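Zellano Household Cleaning, Diltbridge
Frequently asked questions

Home | Prices | What we clean | FAQ | Contact

These are the things people ask us on the phone, usually while standing over the stain. If yours is missing, ring us. We answer until 2 in the afternoon, after which we are out in the van and the phone is under a rug.

What do you clean?
Carpets, rugs, sofas, chairs, mattresses, curtains and most things with padding in them. We also do table felts and the padded boards people use for ironing and sewing. We don't do leather, suede, cars or ovens. We did one oven in the early days and would rather leave it there.

How much does it cost?
A three-seat sofa is £159, which includes the loose cushions and the odd discovery underneath them. Everything else is on the prices page. We quote before we start, and the quote stays put unless the sofa turns out to be two sofas.

Do you charge for moving furniture?
No, as long as one of us can shift it without making a noise. Pianos, full bookcases and beds with drawers stay where they are, and we clean up to the edge. Please move anything breakable before we arrive. We are careful people but we are also attached to a hose.

I've spilled something. What do I do first?
Blot it. Use a clean white cloth or kitchen roll, press down, lift, move to a dry patch and press again. Keep going well past the point of boredom. Then dab on a little cold water and blot that up too.

What you must not do is scrub. Everyone scrubs. Scrubbing roughs up the fibres and pushes the spill outwards, so you end up with a larger, paler stain and a fuzzy patch in the middle to remember it by.

What about dry dirt?
Leave it alone until it is properly dry, then vacuum it with the plain nozzle, no brush. Soil, ash, soot and most of what comes in on shoes will give up a surprising amount at this stage. Wet it too soon and you have made mud, and mud goes down into felt and foam very happily. Pale, padded surfaces are the worst for this because they show everything and hold on to it as well.
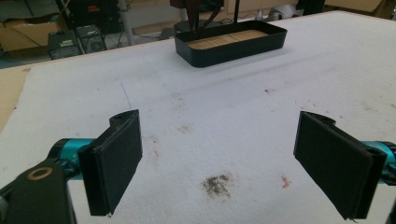
Greyish-brown, speckled and roughly circular, on a white sheet.

Once the loose stuff is gone, go in with a barely damp cloth from the outside edge towards the centre. If the cloth comes up dirty, carry on. If it comes up clean and the mark is still there, stop, because from then on you are only wearing out the surface.

Does white wine get rid of red wine?
It gets rid of white wine.

Salt, then?
Salt will soak up some liquid, and so will kitchen roll, which doesn't crunch underfoot until Easter. Salt can also leave a ring on wool. We have nothing against it on chips.

Can I use Miluvex on it?
Miluvex is the spray we sell at the counter in a 500 ml bottle, and yes, on most synthetic carpets and upholstery. Test it on a hidden patch first and wait for that patch to dry before you make up your mind. Don't use it on silk, viscose or anything with "dry clean only" on the label. Don't mix it with another cleaner, however hopeful you feel.

My stain went away and came back. Is it haunted?
It is wicking. The spill went down into the padding, you cleaned the top, and as the top dried it drew the rest up after it. Lay a folded towel over the damp patch with something heavy on top and leave it overnight. A dictionary in a carrier bag works well – it may as well do something.

How long will everything take to dry?
Carpets are usually fine by the evening if we come in the morning. Sofas want a whole day, and mattresses a day and a bit. Open the windows and keep off. Cats will ignore this, and we have never found a way to enforce it.

Can you promise the stain will come out?
No. Tea, rust, hair dye, turmeric and bleach all have their own ideas, and bleach isn't a stain at all, it's a hole in the colour. We will tell you what we think before we begin. If we don't think cleaning will make any difference, we'll say so and go home.

Where do you travel to?
Anywhere within 13 miles of Diltbridge. We also go to Frota Park, which is further than that on every map we own, on account of a promise made some time ago. Parking helps. If you live up three flights of stairs, please mention it when you book and not when we have reached the first landing.

When are you busiest?
December, when people are expecting guests, and January, when they have had them. August is quiet and we can often come the same week.

Do I need to tidy up first?
Only the floor. We have seen everything else.

How do I pay?
Card or bank transfer once the job is done. Cash is fine too, though please don't go looking for it down the back of the sofa while it's wet.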